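5. Setting up the pair for soft-goods work

This section assumes you have finished section 4, both arms are bolted to the front plate, and neither has yet hit the other. If one has, go back to section 4 and have another look at the joint limits. Everyone does this once at Stestside and then becomes very careful about it.

The build at Skakham started life as a one-armed machine that could push a block along a table. Adding the second arm doubled the cost and gave us four times as many ways to snag a cable. It also let us start on fabric, which has no fixed shape and no sense of responsibility.

5.1 Before power-up

1. Check that each arm turns freely by hand through its full travel. If you feel grinding, stop.

2. Follow the cable on each arm with your finger from gripper to board. Leave a generous loop at the elbow and another at the wrist. A cable that looks tidy at rest is usually too short by the time the arm is folded up.

3. Tie the cable to the links, never across a joint. Snip the tails of the ties or they will find your sleeve.

4. Confirm left cable to left board, right cable to right board. Jin-sol So once ran an entire evening with them swapped and described the result as "interpretive".

5. Wipe the tabletop. Crumbs count as obstacles.

CAUTION: Keep your head and hands outside the enclosure whenever the supply is on. The elbows are heavier than they look and they don't say sorry.

5.2 Laying out the table

6. Put the spare cloth flat on the right-hand side. It doesn't have to be square to the table.

7. Set the ring on the left and a metal bowl at the front right. A second bowl is optional. These are the fixtures for the exercises in section 6, but leave them out now so that you learn to steer around them.

8. Keep the middle of the table clear. You will want the room.

9. Load the file called tutby_pair and set the speed limit to 300. The default is 2000, a number chosen by someone who had not yet added the second arm.

5.3 Bringing the grippers together

10. Jog the left arm in until its gripper is near the fabric, then stop.

11. Bring the right arm in from the other side, at the same height. Small steps. Watch the elbows as well as the tips — the tips are what you'll want to look at, and the elbows are what will get you.

12. Close in from both sides. You are after enough pressure to steady the fabric and no more. If it buckles, back the right arm off first.

13. Once you're happy with a pose, save it. Save it again under a different name. We keep ours in a folder called La, for reasons that made sense in June. 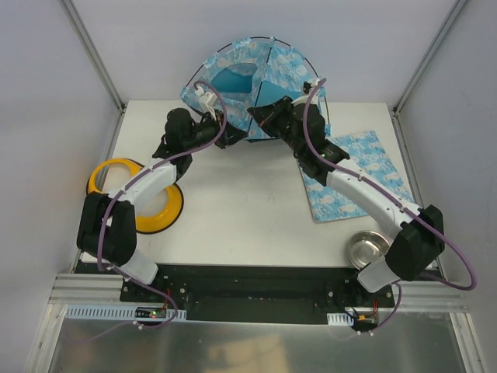
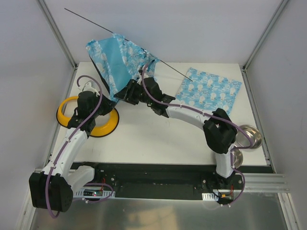 Figure 5-2. Both arms brought in to the blue fabric piece, spare cloth flat at right.

NOTE: Compare your own elbows with the figure. If your two forearms are crossing, the left base offset has the wrong sign. Change it in the settings file and repeat from step 10.

5.4 If it goes wrong

Error 517 on either board: a joint has been pushing against something for too long. Hit stop, open the grippers, and take the fabric out by hand once the supply is off. Reset that board only. Resetting both loses your home position and you get to enjoy section 3 again.

One arm drifts down when idle: hold current is too low. Raise it one notch, wait, and feel the motor housing with the supply off. Warm is fine. If you pull your hand away quickly, go back down a notch.

Fabric slips out every time: clean the finger pieces before you touch the settings. We spent most of a weekend tuning grip force on fingers that had hand cream on them.

Cable catches on a bowl: move the bowl.

Revised September 4, 2018. Steps 9 and 13 have changed colour in the printed copy on the shop wall; the old ones should be ignored.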